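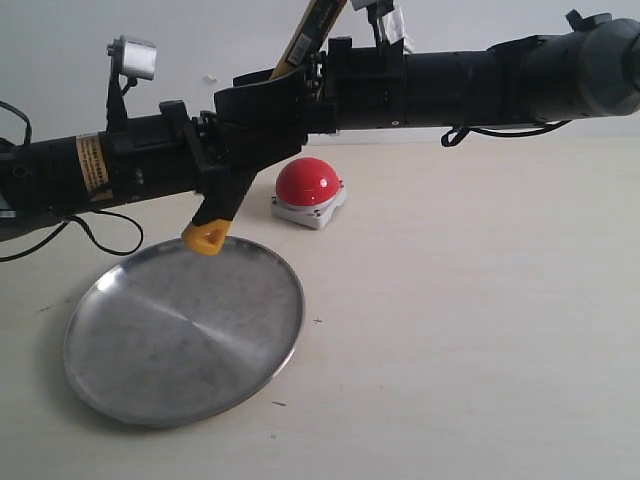

The arm over the table, with the plate and the red button.

THE TRIAL MONTH

The letter from Rosstead said that we could keep the arm for one month, and if we did not like it they would take it back and we would pay nothing except the transport. My sister read the letter twice. She does the accounts for our canteen and she believes that a free month is a thing which somebody pays for later.

"And the transport?" she asked.

"116," I said.

"Each way?"

I had not thought about each way.

We had at that time a small canteen in Welladholm, behind the bus station. My father opened it when he came to this country, and after him it came to the two of us. We served lunch on steel plates, the same round ones he had bought in the first year, and 70 people could sit if they were friendly with each other. The plates were the problem. At half past one they all came back to the kitchen together, and the boy who washed them had left us in April for a job with a uniform.

The arm was sold under the name Bouvier. I asked the fitter if this was the inventor and he said he thought it was a street. He was a polite man with a heavy case, and he worked from eight in the morning until the lunch smell began. He did not want to put the arm at the sink on the first day. He put it in the back room, where the wall is white and there was a table, and he asked me for one plate.

"Only one?"

"It should learn one plate before it learns many," he said.

I gave him a plate from the middle of the pile, so that it would be an honest plate, neither the best nor the worst. He laid it on the table and stepped away. Behind it he had fixed a red button on a square base.

"If you are not happy with what it does," he told me, "you press this."

"And if it is not happy with what I do?"

He wrote something on his paper. I think he had heard this one from other customers.

The arm was black and much bigger than in the brochure. In the brochure it stood in a kitchen with copper pans and a bowl of lemons, and a woman was smiling at it. In our back room it reached across the whole table and its cables hung under it like washing. The end of its finger was yellow. My sister came to the door with her apron on and looked for a long time.

"My nail is that colour when I cut turmeric," she said, and went back to the rice.

The finger came down to the rim of the plate very slowly. I have seen people touch a sleeping baby with less care. Then it stopped a little above the steel, and the fitter looked at his screen, and I looked at the finger, and for a while the three of us waited.

"What is it doing?"

"Deciding."

"What must it decide? It is a plate."

"It is shiny," he said. "Shiny is difficult. It sees the light on the plate and it must know that the light is not the plate."

I said that my father had the same difficulty in his last year, when the cataract was bad. He used to reach for the shine and knock the plate on the floor. The fitter did not know what to answer to this and I was sorry I had said it. I brought him tea.

After the tea the arm took the plate by the rim, lifted it, held it in the air and put it down again in almost the same place. It made a small sound, the sound I had heard every day of my life from the other side of a wall. My sister heard it in the kitchen and called out, "Who is eating already?"

For the first week it dropped plates. I must say this because the letter asked us to write an honest report at the end, and I wrote it there also. Steel does not break, but the customers in the front room could hear it, and one old man began to applaud each time. In the second week it dropped fewer. My sister had started to talk to it by then, always in our language, always to complain. She told it about the price of oil. She told it about her knees. Once she pressed the red button in the middle of the work, and when I ran in she said that she only wanted it to listen.

There was also the matter of the software, which was called Cindness, with a C. It sent me a message every evening with the number of plates and a sentence to encourage me. "Your kitchen is growing with you," it wrote. I asked the fitter on the telephone if this could be switched off. He said yes, in the settings, under Companionship. I looked for it on 2 evenings and then I let it write.

On the last day of the month the fitter came back with the heavy case and with a contract. He put the contract on the table in the back room. My sister dried her hands and sat down to read it, and she read it the way she reads everything, from the end to the beginning.

"Here it says two years," she said.

"Two years is the shortest, yes."

"My brother may not want to keep the canteen two years."

I had never said this to her. I had said it only to myself, at night, when I was adding the figures for the rent. She did not look up from the page.

The fitter said he could wait in the van if we preferred. He took his tea with him.

We sat there, she and I, on the same side of the table. In the kitchen the lunch plates were standing in their pile and it was already twenty to two. The arm was switched off. She turned the contract over to see if there was anything written on the back.

"Ask him about the transport," she said at last. "Ask him if it is each way."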